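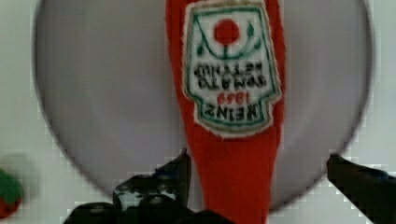
Figure 6.1. A soft ketchup bottle at the gripper, seen from the wrist camera.

Chapter 6
What a Gripper Trial Can and Can't Tell You

Most claims about grippers come down to one number. A maker reports that its fingers picked up a test object 100 times with 2 drops, and a buyer writes the number down and repeats it in a meeting. By the end of this chapter you should be slow to repeat it. You will want to know which object was used, who placed it, what counted as a drop, and whether the arm was told where to look.

Soft toys deserve special suspicion. A plush bottle gives way under the fingers and forgives a bad approach. The same fingers, sent to the same spot on a hard, slick bottle, may push it over. Plush also hides trouble: a closing force that would crack a thin shell leaves no mark on stuffing. A high score on plush shows that the gripper can hold plush, and you should stop there until you have tested something else.

The camera needs the same care. In Figure 6.1 the lettering on the label is upside down in the view. A person turns it over in the mind and reads HEINZ without effort. Whether a controller copes with that depends on what it was trained on, and sales sheets seldom say.

We will work through a comparison by Gertraud Zürcher, who ran the Cunix and Apaza controllers on a toy kitchen layout at Nustcombe one March. Her first report favored Cunix. She later withdrew it, for reasons covered in Section 6.3, and her second report is the better guide to practice.

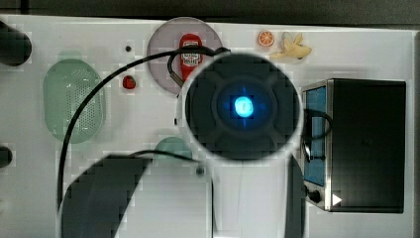
6.1 Two Views, Two Stories

An overhead camera shows the layout well and the grasp badly. The arm and its cables can hide the very thing you want to judge. A wrist camera has the opposite fault, with a close view of the object and little of what surrounds it. Zürcher scored 51 runs from the overhead view alone, then scored them again with both. Her totals changed in 10 runs. The controllers had done nothing different; she had simply seen more.

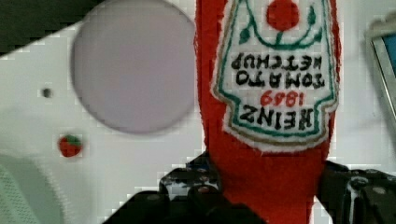
Ask, then, what a single still can support. It can show fingers on either side of an object. It can't show slip, and it can't show whether the object was set down where it belonged. The Salance scoring sheet, which we use in the exercises, asks for a hold time and a release position for this reason. It has weak points of its own, and you will be asked to find them before you fill it in.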